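4.2 Produce handling with the Griltora hand kit

The Griltora kit, sold by Prendance, pairs two multi-fingered hands with wrist sensor modules and a software licence. We reviewed it on a fruit display task over 19 sessions, using grapes in slatted pine crates.
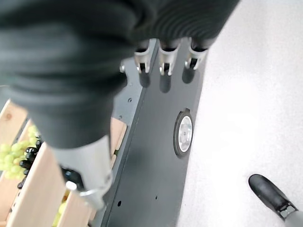

Kourosh Abbasi asked whether the wrist view alone would be enough for a buyer on a tight budget. We ran 268 trials, 194 of them with the head camera also switched on.

Shelf layout was the main variable – crates sit at different heights, and small tomatoes share them with the grapes. 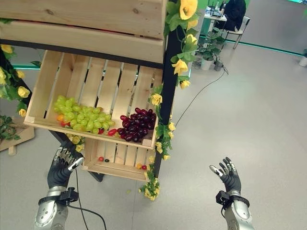
4.3 Finger placement

The vendor's default grasp brings the fingers down from over the bunch. We left its settings alone.

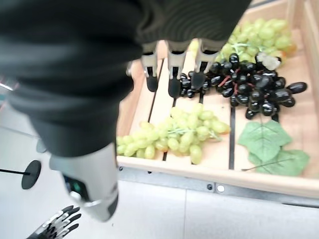

Figure 3. Wrist view, fingers over the black grapes.

Arm posture was logged from the head camera, which also takes in the legs and the free hand.

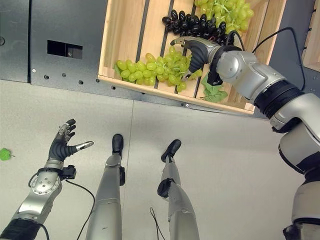
One reader of the draft felt that the licence fee should be weighed against the Hadgu kit, as smaller labs would likely be choosing between the two. Pricing is covered in Section 5.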